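Clerks and Records Help > Agendas and Packets

Bookmarks missing from combined council packet, and file too large for the notice page

Posted by wollwood_packets, 7/14/25
Tags: agenda packet, PDF, accessibility, Tristetico

I assemble the council packet for the City of Wollwood. We moved to Tristetico in May. Departments upload staff reports and attachments to the item record, the city manager's office approves them, and I run Publish Packet, which builds one combined PDF. The old process was a shared folder and a desktop PDF editor.

Two problems.

First, the combined file has no bookmarks below the item level. Each agenda item gets one bookmark. The attachments under it get none. The last packet was 716 pages and one land use item took up more than half of it, so a council member opening that item has a single entry in the side panel and then has to scroll. In the old process every exhibit had its own bookmark.

Second, the notice page on our website is a different system and rejects anything over its upload limit. I have been splitting the packet by hand into 8 parts. When I split it, the links from the agenda to the staff reports stop working. They point to page numbers in the combined file, and those pages are now in a different file.

What I have tried:

Republishing with "Include attachment titles" checked. This adds a title sheet in front of each attachment but no bookmark.

Running the combined PDF through the Reduce File Size command. It brought the size down a little, but the zoning maps became unreadable and the text layer was gone on some of the scanned exhibits.

Asking the vendor. The reply was that bookmarks "follow the Org settings." I have the Org screen open and see departments, approval order and default signers. I don't see anything on it concerning bookmarks.

Our posting deadline is 72 hours before the meeting, and the split and relink takes me most of an afternoon. Is there a setting I'm missing, or does everyone finish the packet outside the system?

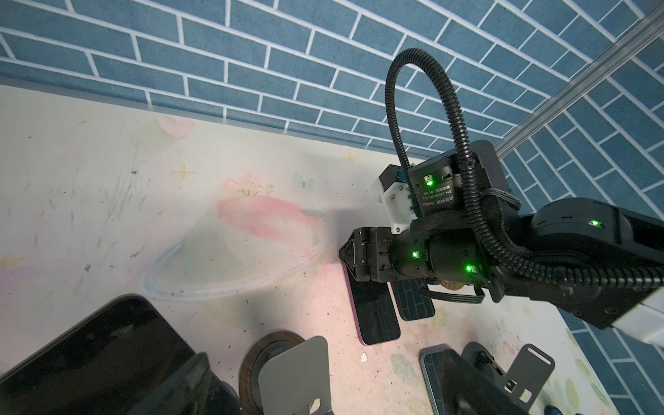

3 answers

agendadesk_bilgate

The setting exists but it is not on the main Org screen. We run the same software in Bilgate and had the same result after setup.

Bookmark depth is stored per meeting body. Open Org, select the body (City Council, Planning Commission and so on), then open the Output tab. If you don't see an Output tab, your account has the editor role and you need someone with the administrator role to make the change. That is probably what happened with the vendor reply. They were looking at it through an administrator account.

On the Output tab:

1. Set Outline Levels to 3. The default is 1. Level 1 is the item, level 2 is the staff report, level 3 is each attachment.

2. Set Outline Label to Attachment Title. If you leave it on File Name, the side panel will show whatever the department called the upload, and you will get several entries named "Exhibit A final v2."

3. Save, then go back to the meeting and choose Rebuild, not Republish. Republish reuses the stored PDF if no items have changed. Rebuild makes a new one. I lost a good part of a morning to this.

4. Repeat for each body. The value does not carry down from the council to the commissions, even if the commissions are listed under the council in the tree.

Meetings already created keep the old value until they are rebuilt. You do not have to redo past packets unless your retention schedule treats the online copy as the record copy. Ours does not.

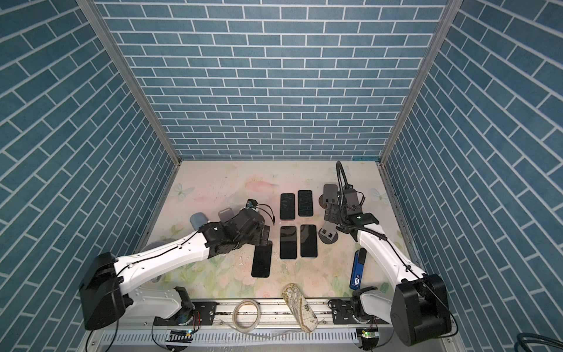 The other thing to check while you are on that tab is Link Type. With Link Type set to Page, the agenda links go to a page number in the combined file, and any split will break them. With it set to Item, the agenda links go to the web address of each attachment in the public portal. Those links survive splitting, and they also survive a correction to a single exhibit. The drawback is that they don't work offline. Two of our council members read the packet on a tablet with no connection, so we publish a Page version to the internal folder and an Item version to the public.

On file size, I would not use Reduce File Size on the combined PDF at all. It resamples every image to the same resolution. Find the large attachments and fix those at the source. In our case it was plan sets exported from drawing software with every layer kept. One was 929 MB before flattening. Ask the planning staff to export the sheets with layers flattened and at 200 dpi, and keep the full-resolution set on file for anyone who requests it.

recordsroom_k

We just post the agenda on the notice page and link to the portal for the rest. Never had a complaint. Check with your city attorney though, some states want the whole packet in the same place as the agenda and I don't know what yours says.

plaintextpat

Adding to the first answer, which is correct on the Outline Levels setting.

The loss of the text layer is a separate problem from size and should be handled first. A scanned exhibit with no text layer can't be read by a screen reader or searched. If the exhibit had a text layer when the department uploaded it, the size reduction removed it. If it never had one, the system will not add it. Tristetico does not run text recognition on uploads unless that was purchased as an add-on, and it is off by default even then.
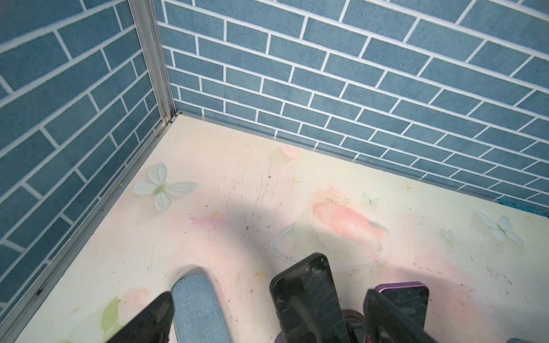 Brick-patterned panels with an aluminum corner post

The order that works for us:

Run text recognition on each scanned exhibit before upload. Do it on the individual file. Recognition on a combined packet is slow and tends to fail partway through. Our longest was 1,073 pages and it never finished.

Check page rotation. Landscape plan sheets that display correctly can still carry a rotation value that turns the recognized text sideways.

Set the document title and language in the file properties. The portal shows the title field, if there is one, in the browser tab.

Upload, approve, Rebuild. Open the result and search for one word that you know appears only in a scanned exhibit. If the search finds it, the layer is intact.

If you must split for the notice page, split at item boundaries using the level 1 bookmarks. Most PDF editors have a split by top-level bookmark option and will name the parts from the bookmark text. Splitting by size cuts exhibits in half and drops any level 3 bookmark whose target page falls in the other part.

Comment from wollwood_packets

No Output tab on my account, so it is the role problem. Our IT staff opened it and Outline Levels was set to 1 for every body. Changed to 3 and rebuilt, and the attachment bookmarks are there. Link Type is now Item for the public version. I still have to split for the notice page, and I have asked whether the limit can be raised.

Comment from agendadesk_bilgate

If they won't raise it, ask if the notice page accepts a link in place of an upload. Ours has a URL field at the bottom of the posting form, under Additional Details, and it stays collapsed until you click on it.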